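Business of Consumer Electronics
Lecture 4: Why companies hire their rivals' executives
Csaba Csizmadia
27/10/2021

Read the Ovon case before class. It is nine pages, two of which are an org chart, so no excuses.
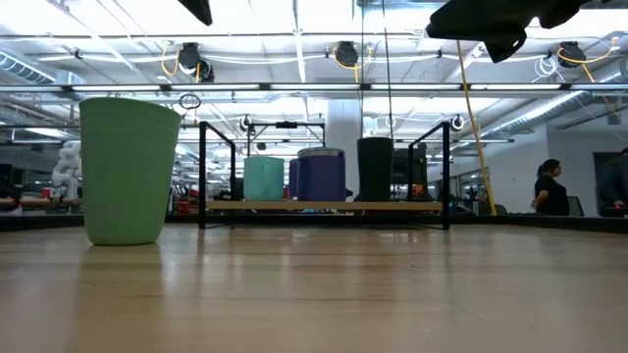
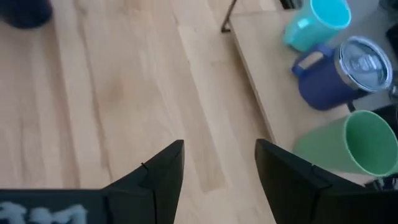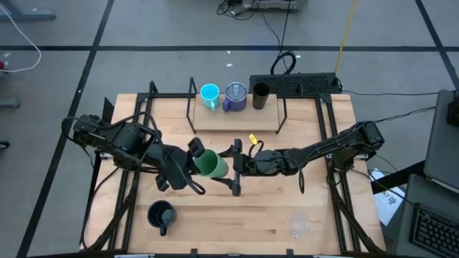 Fig. 1. Tabletop setup; the green cup shows in the first and third views.

1. The Ovon case in short

Ovon made routers, and made them well. Then the board decided it was a phone company. It had no phone, so it hired the man who ran phones at Tormont and gave him a division, a floor and 690 staff, most of whom learned of the move from the press release.

The first handset, the Bárány, shipped 14 months later. Reviewers called it "solid," a word reviewers keep for things they are about to mail back.

2. What the new boss brings

— Supplier contacts. Real value, usually underrated.
— A few loyal engineers, once their contracts allow.
— The old firm's roadmap, which everyone swears stayed in his head.
— The old firm's habits. Tormont held a design review for every screw. Soon Ovon did too.

3. What stays behind

Factories, patents, carrier deals and the people who quietly fixed his mistakes. Students tend to leave the last group out of their exam answers. So did Ovon's board.

4. Reading the announcement

"Newly created division" means no budget history. "Reports directly to the CEO" means someone else wanted the job. "Will pursue other interests" needs no translation.

For next time

Write 1,000 words on whether Ovon should have bought Metotard, the small software shop it turned down that same October. The limit is firm. Last year I got 2,000 from several of you — I read the first half.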